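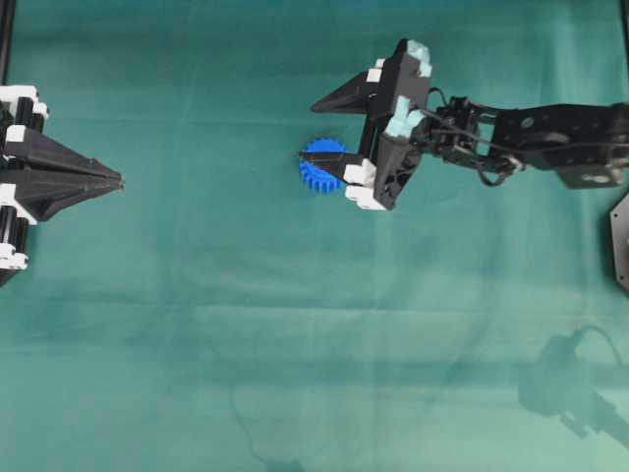

Rhun Hughes used to tell his classes that a gear is a wheel which has learned to hold hands, and that if you can picture two children turning opposite ways with their fingers linked you already know half of what is coming.

Search this book Go

Chapter 5
Small Gears and How They Meet

It is a lovely way in, and I have borrowed it for years, although it does leave out the other half – the size of the wheels – which is where most of us get into a muddle. So we shall take our time over it, and I would ask you to have a few gears to hand as you read, even if they come out of an old toy or a broken kitchen timer.

Print this page | E-mail this page

Lay a cloth on your table before you begin. Little gears roll off bare wood at the least excuse, and I have spent more February evenings than I care to admit on my knees looking under the bookcase! A plain cloth, pulled fairly flat, will do nicely.

Now choose any one gear and turn it slowly between finger and thumb. Feel the teeth, and the gaps between them, and notice that a gap has to be a shade wider than the tooth that will sit in it. That bit of spare room is called backlash, and we shall come back to it in section 2, when we set our first pair turning and find out why the smaller wheel always seems to be in such a hurry.

Shares 11 | Comments 5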